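Kusach Road resurfacing: where we are at the end of May

Hi Khurram,

Sorry this is landing on a Tuesday when I promised it before the weekend, but I wanted the paving numbers to be final before I sent you anything. Good news first: the whole north section is down! That's the stretch from the Jutham Creek bridge up to the grain elevator, 153 truckloads of asphalt, and the last load went in just before 9 p.m. with everybody pretty tired and the lights already up.

So we're at 70 percent of the paving. The piece still to do is the south end, past the Nông market and the two school driveways, and I'd like to hold off on that until classes let out. Lộc has talked to the school office and they're fine with it (relieved, I think). It moves the finish back a little but it doesn't cost us extra, and the crew can start on the shoulders in the meantime.

Drainage is where I need to come clean. The drawings we inherited from the county show one culvert under the curve by the market, and when Bảo's crew opened up the shoulder they found a second one, older, with the outlet crushed flat. We can't pave over that. Replacing it means 300 feet of new ditch on the east side plus the pipe itself, and I've asked Wusska for a price on the pipe. Their first quote was for the wrong diameter, so we're waiting on another. I'm hoping it all fits inside the contingency you approved in the winter, but please don't hold me to that until I've seen the new quote.

Traffic control has gone better than I expected. We had seven complaints all month, most of them about the flagger stop at the bridge during the morning school run. Yến shifted the start of work to 8:45 and the calls pretty much dried up after that. One gentleman still wants his mailbox moved back to the exact spot it was in, and Sang is going out there with a tape measure.

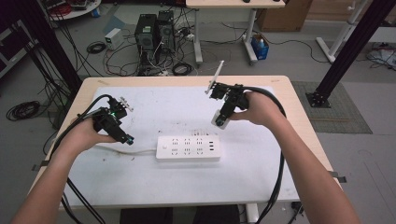 Two hand-held grippers over the paper-covered table.

On the money side, we've billed for the north section and the bridge approaches, and the invoice for striping will come separately, as the striping contractor can't get to us until the new surface has had time to cure. Guardrail is ordered. The signs are in the yard, except the two curve warnings, which came with the arrows pointing the same way and had to go back.

What I need from you: a yes or no on moving the south end to after school lets out, and a name at your office for the culvert paperwork, as my old contact has moved over to bridges. If you want to drive the north section yourself, come before 3 p.m. and use the elevator end. The bridge end is still down to one lane.

Thanks for your patience with all of this,

Yến Quan's other half of the road office,
Sang Quan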